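遠隔操作型ヒューマノイドの導入が現場担当者の仕事に与える変化
―機器準備・操作・記録の三工程に着目して―

演習科目「労働と技術」最終報告書
第三班

要旨

本報告は、遠隔操作によって人型ロボットに作業を行わせる業務を対象に、自動化の導入が現場で働く人の仕事をどのように変えるかを検討したものである。調査先は、物流向け軽作業の自動化を手がける株式会社Plusteckの実験フロアとし、見学、担当者への聞き取り、および同社から提供を受けた作業記録の分析を行った。その結果、箱やトレーの移し替えといった手作業そのものは減少する一方で、装着機器の準備、姿勢の較正、記録の確認といった新しい仕事が生まれており、これらが従来の職務区分では十分に位置づけられていないことが明らかになった。

1 はじめに

製造業や物流業における自動化は、長らく固定式の設備によって進められてきた。搬送コンベヤや自動倉庫の導入は作業者の配置を変え、持ち場の数を減らしたが、残された作業の内容は比較的明確であった。これに対し、近年導入が試みられている人型ロボットは、人が身体の動きを示し、その動きをロボットに伝えることで作業を覚えさせる方式をとることが多い。この方式では、人は作業から離れるのではなく、別のかたちで作業に関わり続ける。

本班がこの主題を選んだのは、前期の授業で扱った「省人化」という語が、こうした現場の実態を表しきれていないと考えたためである。ロボットが一台置かれた作業場では、その周囲で誰が、どのような順序で、どの程度の負担をもって働いているのか。本報告ではこの点を、できる限り具体的に記述することを目指した。

2 調査の概要

2.1 調査先

Plusteckは、小型部品の仕分けおよび詰め替え作業を受託する企業である。同社は二年前から、取引先であるVakov物流センターの詰め替え工程を人型ロボットに置き換える計画を進めている。社内ではこの計画を「Galov計画」と呼んでおり、本報告でもこの名称を用いる。

2.2 調査方法

見学は六月と七月に一回ずつ、いずれも午前十時から午後三時まで行った。聞き取りの対象は操作担当三名、記録確認担当二名、および工程管理の責任者一名である。聞き取りは半構造化面接の形式をとり、一人当たり四十分程度とした。回答者の氏名は記載せず、担当名のみを示す。

あわせて、同社から直近の作業記録219件の提供を受けた。各記録には、準備開始時刻、操作開始時刻、操作終了時刻、中断の有無、および記録確認の結果が含まれる。本班ではこのうち、時刻の欠落がない196件を分析対象とした。

3 現場における作業の流れ

3.1 機器の準備

操作担当の一日は、装着機器の点検から始まる。点検の対象は、頭部に着けるVRヘッドセット、脚などに固定する動作追跡用のトラッカー、およびその固定用バンドである。担当者は床に敷いた布の上に機器を並べ、充電の状態を確認したうえで、一つずつ身体に装着する。椅子に腰掛けて着けることもあるが、脚部のトラッカーについては、床に座り、脚を伸ばした姿勢のほうが位置を合わせやすいという回答が複数あった。

装着の位置がわずかにずれるだけで、ロボット側の姿勢に差が出る。そのため、同社の手順書では、装着後に直立、腕の水平保持、前屈の三つの姿勢をとり、較正を行うことが定められている。操作担当の一人は、この作業について「以前の職場で制服に着替えていた時間と同じ感覚で考えていたが、実際には仕事の質を決める部分だった」と述べた。

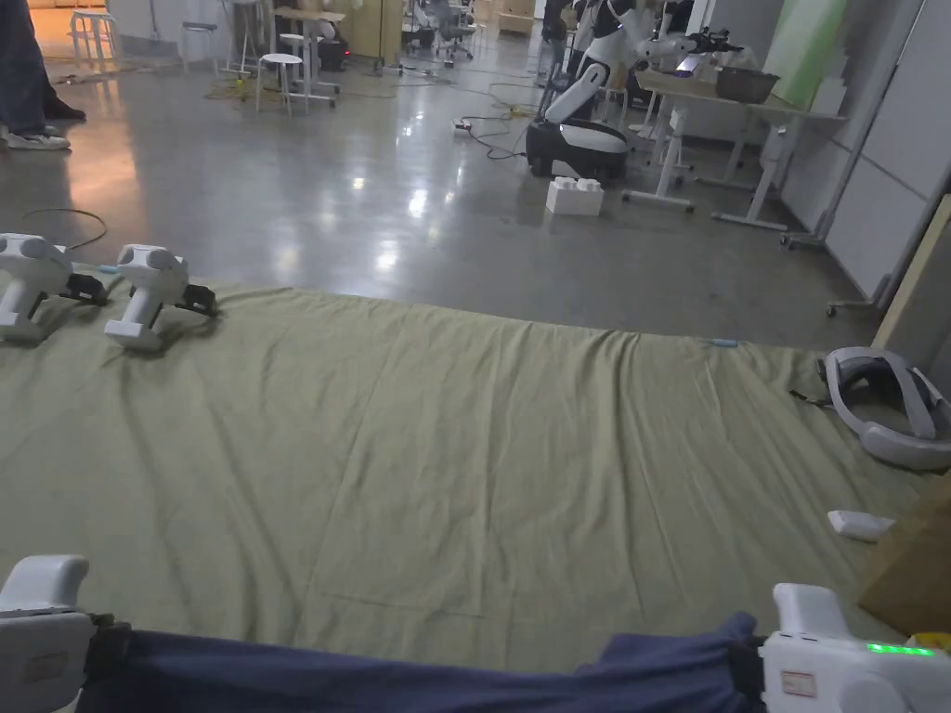 もっとも、準備に要する時間は、社内の勤務管理において長らく「作業前時間」として扱われ、操作時間とは別に集計されてきた。責任者によれば、計画の初期には準備時間を評価に含めておらず、操作の回数のみを担当者ごとに比較していたという。この扱いは昨年度の後半に改められ、現在は準備と較正も正規の工程として記録されている。

3.2 操作

操作中、担当者はロボットの視点から得られる映像を見ながら、自らの腕と手を動かす。対象となる作業は、机上のトレーから部品を取り出すこと、箱の向きをそろえること、空になった容器を所定の位置に戻すことなどである。いずれも人が直接行えば短時間で済む内容であり、単純な速度の面では、現時点でロボットを介した作業が人の手作業を下回ることを、同社も認めている。

担当者の負担としては、視覚的な疲労と、動作の抑制による疲労の二つが挙げられた。後者は、ロボットの可動域に合わせて自分の動きをゆっくりと、かつ大きく保たなければならないことから生じる。ある担当者は、荷物を持たないにもかかわらず肩が張ると述べ、以前の詰め替え作業とは疲れる場所が異なると説明した。同社では連続操作の上限を三十分と定め、その後に十五分の休止を置いている。

また、操作中は視界が機器によって覆われるため、周囲の状況を自分で確認することができない。このため、操作担当のほかに必ず一名が床面に立ち、ケーブルの取り回し、ロボットとの距離、非常停止の操作を受け持つ。この役割は社内で「立会い」と呼ばれている。

3.3 記録の確認

操作によって得られた動作の記録は、確認担当が一件ずつ再生し、学習に用いるか否かを判定する。判定の基準は、把持の失敗がないこと、途中に不要な停止がないこと、対象物が所定の位置に置かれていることである。分析対象とした196件のうち、採用と判定されたものは134件であった。不採用の理由として最も多く記載されていたのは把持のやり直しであり、次いで較正のずれが挙げられていた。

較正のずれによる不採用は、操作担当にとって納得しにくいものでもある。操作そのものは問題なく終えたと感じていても、準備段階の小さな誤差によって記録全体が使えなくなるためである。確認担当の側も、理由を伝える際の表現に気を遣うと述べており、両者の間には、従来の検品作業における作業者と検査者の関係に近いものが見られた。

4 考察

4.1 消えた仕事と生まれた仕事

Galov計画の開始前、Vakov物流センターの詰め替え工程には八名が配置されていた。現在、同工程には五名が残り、三名がPlusteckの実験フロアに移って操作担当となっている。人数の面だけを見れば、職場全体で人が減ったとはいえない。ただし、移った三名の仕事の内容は大きく変わった。

詰め替え工程では、作業者は目の前の箱を処理すればよく、成果は処理した箱の数として表れた。操作担当の成果は、後日利用される動作の記録であり、自分の働きが何に結びついたのかを当日のうちに知ることは難しい。三名のうち二名が、この点を仕事の手応えに関わる変化として挙げた。一方で残る一名は、重量物を扱わなくなったことを理由に、今後も操作担当を続けたいと回答した。

4.2 熟練の扱い

聞き取りにおいて本班が注目したのは、詰め替え工程で培われた経験が操作においても役立っているという指摘である。箱のどこを押さえれば崩れないか、どの順に取れば手が詰まらないかといった判断は、ロボットを介しても必要とされる。同社の責任者は、当初は機器の扱いに慣れた若手を操作担当に想定していたが、採用される記録の割合は経験者のほうが高かったと述べた。

このことは、自動化によって熟練が不要になるという一般的な理解に修正を迫るものである。少なくとも学習用の記録を作る段階では、熟練は新しい価値をもつ。しかし、その記録が十分に蓄積された後に熟練者がどのように処遇されるかについて、同社には明文化された方針がまだない。計画では採用記録を1,000件を超える規模まで増やすことが当面の目標とされており、目標達成後の配置については「検討中」との回答にとどまった。

4.3 立会いの位置づけ

立会いは、安全の確保という点で欠くことのできない役割である。にもかかわらず、提供された作業記録には立会いを務めた者の欄がなく、誰がどれだけの時間を担当したかを確認することができなかった。聞き取りでは、操作の休止時間にある者が交代で立会いに入ることもあるとの説明を受けた。この場合、休止として設けられた時間が実質的には休息になっていないおそれがある。

比較のため、同種の遠隔操作を行うMosquera社の公開資料を参照したところ、同社では立会いに相当する役割を専任としていた。両社の規模や作業内容は異なるため単純な比較はできないが、休止と立会いを分ける運用は、Plusteckにおいても検討に値する。

5 提案

以上を踏まえ、本班は調査先に対して次の事項を提案した。

(1) 作業記録に立会いの担当者名と時間の欄を設け、操作担当の休止時間と重ならないよう管理すること。
(2) 較正の直後に短い試験動作を行い、ずれの有無を操作前に確かめる手順を加えること。
(3) 採用された記録の利用状況を月に一度、操作担当に報告すること。
(4) 目標件数の達成後における担当者の配置と処遇について、本人を交えた協議の場を早期に設けること。

このうち(2)については、七月の見学の際に責任者から試行の意向が示された。(4)については、同社のみでは決定できず、Vakov側の人事担当との調整が必要になるとのことであった。

6 本調査の限界

本調査の対象は一社に限られ、聞き取りの人数も六名と少ない。また、見学は二回とも日中に行われたため、夕方以降の作業の様子は把握できていない。詰め替え工程に残った五名への聞き取りも、日程の都合により実施できなかった。移った者と残った者の双方の視点をそろえることは、職場全体の変化を論じるうえで不可欠であり、後期に予定している追加調査の中心的な課題としたい。

謝辞

調査の受け入れにあたり、Plusteckの操作担当、確認担当ならびに工程管理部門の方々には、業務時間中にもかかわらず多大なご協力をいただいた。記して感謝の意を表する。

付記 分担

第1章および第4章は班員全員の討議に基づき執筆した。第2章と作業記録の集計は二名、第3章は見学に参加した三名が担当した。聞き取りの逐語録は担当教員に提出済みであり、回答者保護のため本報告書には添付していない。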